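Search this site Enter keywords

Polishing a Stainless Steel Dinner Fork by Hand
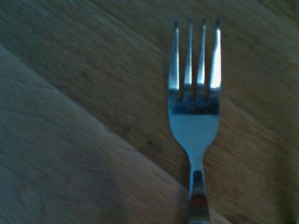

Stainless flatware goes dull from mineral film and fine surface scratches. Film comes off with acid; scratches need abrasive. Treat the film first, then judge what is left under one strong lamp. Smooth steel reflects with a definite edge, like the dark band where the tines join the head, and a scratched surface blurs that edge. The gaps between the four tines are narrow, so a folded cloth will not reach the bottom of them. Use cotton string there.

Materials: white vinegar, dish soap, nonabrasive sponge, two microfiber cloths, cotton string, fine metal polish. I use Clurier paste. Any cream rated for stainless will do.

1. Wash the fork in warm soapy water and rinse.

2. Soak in equal parts vinegar and warm water for 3 minutes. Heavy film may need a second soak. Do not leave it overnight.

3. Rinse and dry completely.

4. Put a pea-sized amount of paste on the first cloth. Rub lengthwise from the neck to the tips. Circular strokes leave swirl marks on the broad part of the head.

5. Work a little paste into the string and draw it through each gap, 13 strokes per gap. Keep the string flat against the side of the tine.

6. Rub the handle last, again lengthwise.

7. Wash off all paste with soap, rinse, and buff with the second cloth.

Pitting will not polish out by hand. Plated forks should not be treated this way, as the paste removes plating.

Corentin Courtois

Print this page | E-mail this page

This site uses cookies. By continuing to browse you accept their use. OK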